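Print this story
E-mail this to a friend

Patient teachers wanted as Furalley robots learn to tidy up

March 16, 2018

Anyone who has ever tried to teach a small child to put things away will have some sympathy for the team at Greltia, who have spent the winter in their Furalley workshop doing much the same thing with a pair of robot arms (and, by all accounts, enjoying it a good deal more than they expected to).

The project goes by the name of Lobo, and the idea behind it is a friendly one. Instead of writing out long instructions for every movement, a person sits down at a set of hand controls and steers the arms through a job from start to finish, while the computer keeps a record of everything. Then they do it again, and again, with the things set out a little differently each time, until there are enough good goes for the robot to have a try by itself.

Catríona Rafferty, who looks after the teaching sessions, told us the jobs are deliberately homely ones. Picking up rolls of sticky tape is a favourite with newcomers, and it is a good deal harder than it sounds!

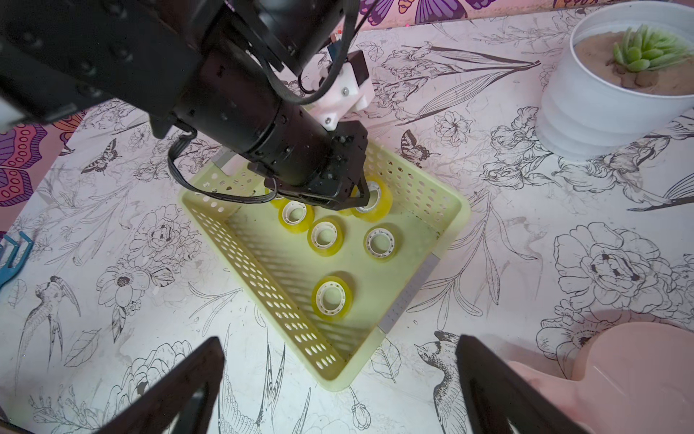
Got it: one of the arms takes hold of a roll of tape in the corner of the basket.

"You think, well, it's a roll of tape, I've picked up hundreds of those," she said. "But then you've got to do it with somebody else's fingers, if you like, and you find yourself holding your breath and leaning over sideways in your chair. I still do it myself, and I've been here longer than anyone."

So far the team has saved 405 complete runs of the tape job, and Catríona hopes to have 950 before the end of April, when the controls are due to go back to Rokum, the firm that lent them, for a service. Each session lasts some 10 minutes, with a cup of tea afterwards for those who want one, and runs that go a bit wrong are kept as well, in a folder of their own.

Greltia would now like to hear from local people who might enjoy having a go at the controls. No experience is needed and left-handers are especially welcome, as the team has only 5 on its list at present. Names can be left at the workshop's front desk on any weekday afternoon.

Print this story
E-mail this to a friend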